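Ticket 3041
Gripper closes early during hand-controller demos, can task, simulator
Status: Resolved
Opened by: Marloes Segers
Assigned to: Roel Vanhove
Component: Vurnside teleop bridge

Marloes Segers
Recording demonstrations for the can pickup in the simulator. Since the July update to the Vurnside bridge, the gripper starts closing before I squeeze the trigger all the way. I bring the arm down next to the can, line up, rest my finger on the trigger, and the fingers are already moving. By the time I get to the can they are half shut and I knock it away.

Steps to reproduce:
Start the can task with the wrist view on.
Connect the hand controller and wait for the green light.
Hold the clutch button and move the arm down toward the can.
Touch the trigger lightly without pulling it.

Expected: the gripper stays open until the trigger passes the halfway point.
Result: the gripper starts closing at the first touch.

I had 92 good demos before the update and I have not been able to add a single one I would keep. Keyboard control works fine, so I don't think it is the gripper model.

Roel Vanhove
Which controller profile are you loading? There are two in the folder now, Istura and Istura-legacy. Also please send the bridge log from one bad attempt, and a wrist view still from the approach.

Marloes Segers
Profile is Istura. I never changed it. Log is attached to the ticket. The relevant lines, copied out:

clutch engaged
trigger raw 0.04
gripper command 0.04
trigger raw 0.11
gripper command 0.11
trigger raw 0.19
gripper command 0.19

The command follows the raw trigger value all the way. Before the update I would get zero until 0.5. The still is from a separate approach with the can lying on its side, lid toward the lower right. One gripper finger is at the lower left, and there is still floor or tabletop showing between it and the can.
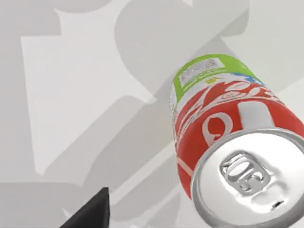 Joris Van Acker had the same early closing on the Javier station with the mug task, and he says it went away for him when he restarted the bridge with the controller unplugged, then came back the next morning. He wants to know if demos recorded in that state are safe to train on or if he has to throw them out.

Roel Vanhove
Thanks both. The log is enough to explain it. The update moved the trigger dead zone out of the bridge and into the profile file. The Istura profile was not updated to match, so it has no dead zone at all, and every small touch goes straight through as a gripper command. Istura-legacy still has the old value.

Restarting with the controller unplugged makes the bridge fall back to its built-in defaults, and those do have a dead zone. It loads the profile again the next time it starts with the controller connected. That matches what Joris saw.

Workaround until the fix is in:
Stop the bridge.
Open the Istura profile and add the line trigger_deadzone = 0.5 under the gripper section.
Save and start the bridge.
Open the status page and check that the value shows up there. If it still says 0, the file was saved in the wrong folder.

Joris, on the recordings: the arm motion in them is fine. The gripper channel is what you have to look at. Anything where the gripper command sits between 0 and 0.5 for more than a moment before contact should be dropped. Please don't try to repair those by hand. A policy trained on them will learn to creep the fingers shut on the way down, and we have been through that once already on Nillitz.

Joris Van Acker
Ran the filter. It dropped more than I hoped but the set is usable. The new line in the profile works on Javier.

Marloes Segers
Added the line. Status page shows 0.5. Light touch on the trigger does nothing now and the gripper stays open on approach. Recorded 3 demos to check and the gripper channel is flat until I pull, same as before the update.

One more thing. When I let go of the clutch in the middle of a grasp, the gripper opens. Is that new too or did I just never notice?

Roel Vanhove
That one is old. Releasing the clutch sends a zero to every channel, gripper included. It should hold the last gripper value. I opened ticket 1584 for it so we don't mix the two. For now keep the clutch held until the can is lifted and placed.

Ineke Verstraete
Fixed profile is merged. Pull the latest config on each station and remove the line you added by hand, or the bridge will complain about a duplicate key and refuse to start. I also added a warning at startup if a profile has no dead zone set.

Marloes Segers
Pulled, removed my line, bridge starts without the warning. Fine to close from my side.

Closed by Roel Vanhove. Clutch release continues in 1584.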